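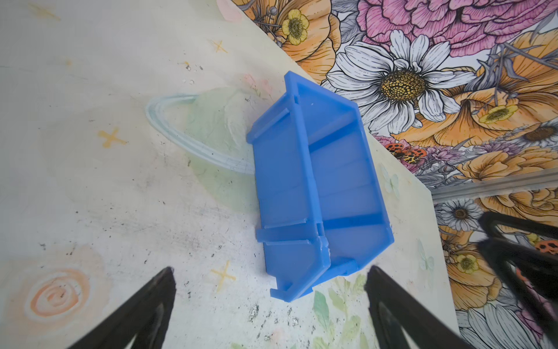 Praktikum Handhabungstechnik, Handout zu Termin 5
Regeln für das Arbeiten an der Zweiarmzelle
Stand: 2025-04-25, Fragen an Gwion Harries

Vorbemerkung. Die Normen zur Robotersicherheit (ISO 10218, für den kollaborativen Betrieb ergänzend ISO/TS 15066) stehen im Literaturverzeichnis. Dort stehen sie gut, denn gelesen werden sie erfahrungsgemäß am Abend vor der Klausur. Was folgt, ist die Hausordnung. Sie ersetzt keine Norm und keine Risikobeurteilung, passt dafür aber auf ein Blatt.

1. Vor dem Einschalten
Not-Halt suchen, finden, drücken, wieder entriegeln. Wer ihn erst sucht, wenn er gebraucht wird, hat den Termin nicht bestanden. Gruppenkürzel und Programmstand ins Zellenbuch eintragen. "Wie letztes Mal" ist kein Programmstand.

2. Einrichten
Nur mit reduzierter Geschwindigkeit und Zustimmtaster. Den Taster hält die Person, die auch den Arm beobachtet. Ein Kabelbinder ist keine Person. In der Norm steht für den TCP eine Obergrenze von 250 mm/s; wem das zu langsam ist, der darf auch langsamer.

3. Greifen dünnwandiger Kunststoffteile
Sichtlagerkästen sind dankbare Übungsobjekte, bis man sie am Rand zu fassen bekommt. Vor dem Schließen prüfen:
- Liegt der Kasten schräg, wird der Greifer gedreht. Der Kasten wird nicht von Hand zurechtgerückt, solange die Achsen freigegeben sind.
- Öffnungsweite vor dem Absenken einstellen, Fingerspitzen frei vom Tisch halten.
- Rippen und Absätze verfälschen die Greifweite. Referenzfläche festlegen und dazuschreiben.
- Transparente Teile mag die Bildverarbeitung nicht, gemusterte Untergründe auch nicht. Beides zusammen ist Aufgabe 3b.

4. Zwei Arme, ein Tisch
Der gemeinsame Arbeitsraum wird verriegelt: Ein Arm fährt ein, der andere wartet außerhalb. Im Februar hat die Gruppe Skundau auf Absprache per Zuruf gesetzt. Die Ersatzfinger kamen nach 11 Tagen, Auftragsnummer 1569, falls jemand nachbestellen möchte.

5. Abgabe
Protokoll mit Greifpose, Greifkraft und sämtlichen Fehlversuchen. Bei Gruppe Prillum waren es nearly - pardon, fast 46, sauber dokumentiert, volle Punktzahl. Gruppe Villalobos meldete keinen einzigen und wird gebeten, den Versuch unter Aufsicht zu wiederholen.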